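Why do balls roll away and cups stay put?

Hello again! Last week I dropped a whole bag of satsumas in the hall and spent ages crawling after them. The bread I dropped with them hadn't moved one bit. It sat there where it landed, looking squashed. And that got me thinking about which things roll and which things don't, so I went round my house looking for stuff to test, and I've been at it ever since.

Let's start with your hand. Put it flat on the table and press. Lots of your skin is touching the wood, isn't it? Now touch the table with just the tip of one finger. Only a tiny bit is touching now. Keep that in your head, as we're going to need it in a minute.

A ball is round all over. Whichever way you turn it, it looks the same shape, and it only ever touches the floor at one little spot. If the floor tips a tiny bit, the ball's weight isn't sitting above that spot any more, so over it goes, on to the next little spot, and the next, and the next, and before you know it it's under the sofa with the dust and the lost socks.

A cup has a flat bottom. When it's the right way up, its weight presses down inside that flat bit, and you have to push it quite hard before it tips over. A small cup with straight sides is harder to knock over than a tall thin glass with a narrow foot (ask me how I know, I had blackcurrant squash all over my library book).

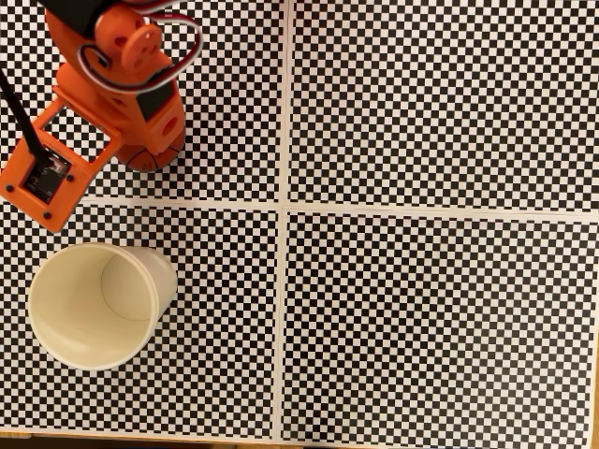
Checks are brilliant for this sort of experiment. My kitchen floor is plain brown and when something moves a tiny bit on it I can't tell at all, but with squares you've got something to look at! If you put a basketball-patterned ball and a cream cup on black-and-white checks like those, you can choose a square next to each one and see if they're still beside it later on. You can make your own sheet with squared paper and a black felt tip. Colour one square, miss one, colour one, miss one, and start the next row the other way round. I used a Flidico pad from the corner shop, which has nice big squares, and I got bored and left the last 2 rows white. It still worked.

Right, now you can try it yourself! You need a ball, a cup (plastic please, I don't want letters from your grown-ups), your checked paper and a big tray. Tape the paper to the tray so it doesn't slide about. Put the ball on one square and the cup on another one, a good way apart, and let go of them very gently.

Now slip one thin book under one end of the tray. What does the ball do? Mine set off straight away and fell off the end, and my cup didn't budge. Then add another book, and another. It took 8 books before my cup moved, and even then it didn't roll, it slid! Sliding is when the same flat bit stays on the tray and scrapes all the way down. Scraping is hard work for a cup, and the rubbing that slows it down has a name, friction. You've felt friction if you've ever tried to go down a slide in shorts on a hot day. Ouch.

Then lay the cup on its side and do it all again. Ooh, now it's different! A cup on its side can roll, but have a good look at which way it goes. If it's wider at the top than at the bottom, the wide end has further to travel each time it turns, so the cup swings round in a curve. I found this so funny that I did it over and over until I was told to lay the table.

Here are some more things you could send down the tray: an egg (a boiled one!), a pencil, a coin on its edge, a coin lying flat, a toilet roll tube, a potato. My potato rolled a bit, stopped, thought about it and rolled a bit more. Potatoes have flat places and lumpy places, so they can't make up their minds.

What if you want a ball to stay where it is? Give it more places to touch. You could sit it on top of the cup, so that the rim holds it all the way round, or put it on a folded towel where it can sink in a little. I keep my marbles in an old Hotska biscuit tin with a tea towel in the bottom, and they hardly rattle.

Next time I'm going to find out why some balls bounce higher than others, so start looking for your bounciest one now, and please get those satsumas out from under the shoe rack before they go furry. I've just remembered mine are still there.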